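November 20, 2018

Third day on the socket job and I still don't believe the success number. The tool says 541 good approaches out of 600, which would be lovely if I knew what "good" meant. Torunn says it means the planner returned a path and the controller followed it without tripping a limit. So a path that ends with the fingers politely hovering over the wrong thing counts as good. I wrote that down in the margin of the test sheet and underlined it.

Spent the morning on the pose estimator. The new release of Tolis is supposed to find the load plate from the wrist view and hand the planner a frame to work from. It does find it. It also finds it in bare metal, with a confidence I would not give to my own name. Glare again. Put a bright streak across a straight raised edge and the detector sees a bracket side, and once it has one side it will talk itself into the others. Siv thinks more training data will sort it out. We had that conversation in September and we added 1046 frames then, and the streak is still a bracket.

After lunch I turned off the fancy filter and went back to plain edge fitting with a gate on the residual. Duller, slower, and it refuses to answer when it doesn't know. I like a program that refuses. The planner does not like it at all – it sits there waiting for a frame and then times out, and the log calls that a "perception failure", as if silence were worse than a confident wrong answer. I changed the label to "no estimate". Torunn will change it back.

Also the replanning. 159 replans in one run, nearly all of them the arm swapping between two paths that are the same to within a hair. I put in a small penalty for switching and it calmed down, though I haven't checked what that does near the memory slots, where the latch clips stand up and I want it to switch early.

Pulled two wrist views to go with the notes.

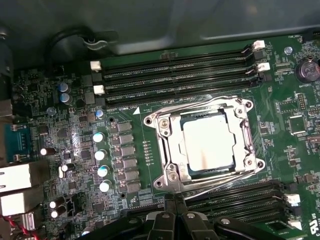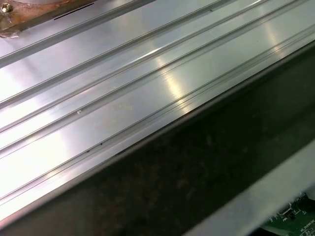 Prondum – Manipulation Software Group

The grooved metal is the kind of surface I mean. Long parallel edges, highlights right on top of them, and nothing there with a socket in it. The board is the easy one by comparison, lever arm and all, and even there the heat spreader catches the light.

Tomorrow: rerun with the gate tighter, ask Siv for the raw scores, and find out who decided 541 was good.

Recent entries
Draketex driver, second attempt
Why I don't trust the collision margins
Nông simulator against the real arm
Calibration again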